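So my project was a pretend crypto wallet, and I picked a token called Drollby because the name made me laugh. I started with 609 play dollars in March and checked the price every night after tea (Mum's favourite part, obviously).
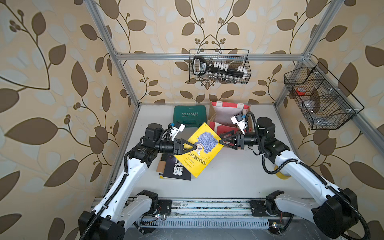

Fig. 1: Two robot arms and a yellow paperback.

By the end I was down to 401, ouch! Flynn Maihi put his into Tawhiri and did heaps better. Next time I'd write down why I sold, as my notes on that are pretty rubbish.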